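Open Day Demo Recordings – README

Recorded at the Trunport workshop open day, May 22, 2026. Two-arm tabletop station, cups and can. Maintained by Katalin Gulyás. Questions to her, not the front desk.

What's in it

386 episodes total. 358 usable, the rest have a visitor's hand or sleeve in view and are in the folder called held_back. Don't train on those, consent forms didn't cover it.

159 of the usable ones were driven by visitors, with staff standing by. Quality is all over the place. Kids were generally better than their parents. Driver type is in the notes column – "v" for visitor, "s" for staff. A few rows say "vs", treat as visitor.

Layout

One folder per episode. Joint log, gripper log, video from the fixed camera, one line of text with the instruction as spoken. Instructions are not cleaned up, so expect "put the blue one over there" and similiar. Colour names are whatever the person said, lime and green are the same cup.

Known problems

Clocks on the two arms drift. Line them up on the start beep, not the file time.
Gripper log is missing for the first few episodes after lunch. Sorry.
Burnine loader reads the old column order, use the Szalai one untill it's fixed.
Lighting changed when the roller door went up, no flag for this yet.

Use

Fine for teaching and in-house tests. Ask before posting clips anywhere. Please credit Cavico, they lent us the space and the power boards.

Next open day is in September, same table setup. Will add 100 staff episodes before then if the spare cable turns up.

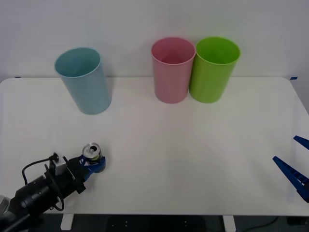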